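Module notes, week 5: Stock rotation in a small food shop

Tutor: Menaka Wijesinghe
Reading: chapter 2 of the course pack, up to the Uterley case

## 1. What rotation means

Rotation is the order in which stock leaves the shelf. Most small shops use **first in, first out** (FIFO): the oldest delivery is sold first. The alternative is **first expired, first out** (FEFO), which goes by the date on the pack. The two usually agree. They part company when a supplier sends a short-dated case after a long-dated one, and then FEFO should win.

Neither method works if new stock is pushed in at the front. Shoppers take what is nearest, and the old packs sit at the back until they are out of date.

## 2. Dates

- **Use by** is about safety. Food must not be sold after this date.
- **Best before** is about quality. Crisps, tins and fizzy drinks normally carry this one.
- Loose fruit and bread baked on site often have no printed date, so the shop needs its own record — a delivery sheet or a coloured day label will do.

## 3. The Uterley case

Prasanna Barua took over a corner shop in Uterley with one stockroom and no written routine. In the first month he wrote off around 10 per cent of his bread and fruit by value. He changed three things:

1. Deliveries were put away before the shop opened, old stock pulled forward first.
2. Bread orders were cut on the two quietest days.
3. Ripe fruit was moved next to the till at a lower price from 4 p.m.

Waste on those lines had halved by July. Note that he changed the order quantity as well as the shelf routine, so we can't say how much of the drop came from rotation alone. This comes up every year in the essays.

## 4. Working out waste

Waste rate = value written off ÷ value bought in, × 100.

If a shop buys £20 of bananas and throws away £2 worth, the rate is 10 per cent. Use cost price on both lines. Liam Ashworth's spreadsheet in the shared folder mixes cost and selling price in column 5 — please use the corrected copy.

## 5. For the seminar

Read the Briretti supplier terms and decide who should bear the loss on a short-dated case. Bring one page of notes. Ruwan Patwary's group will start.

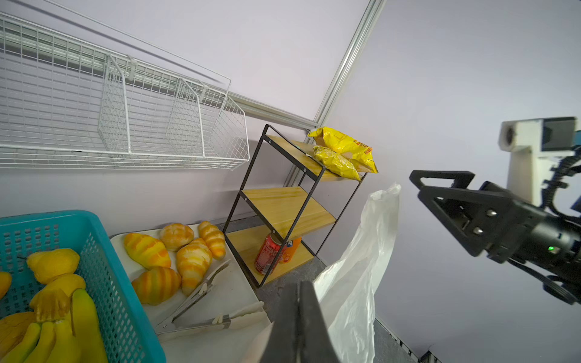
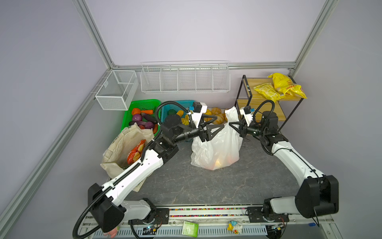
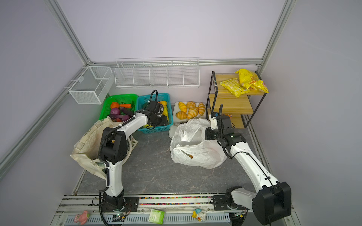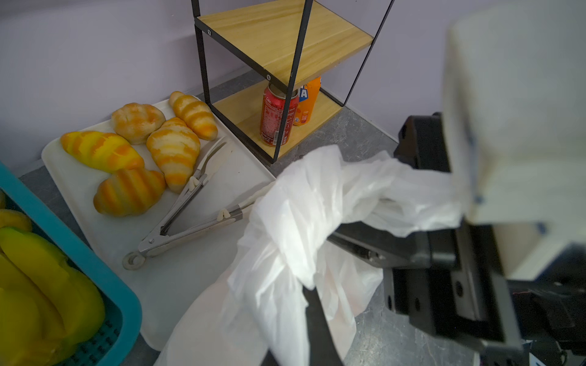
*Fig. 1. Shelf, bag and baskets. The last picture has the bread tray and the bananas.*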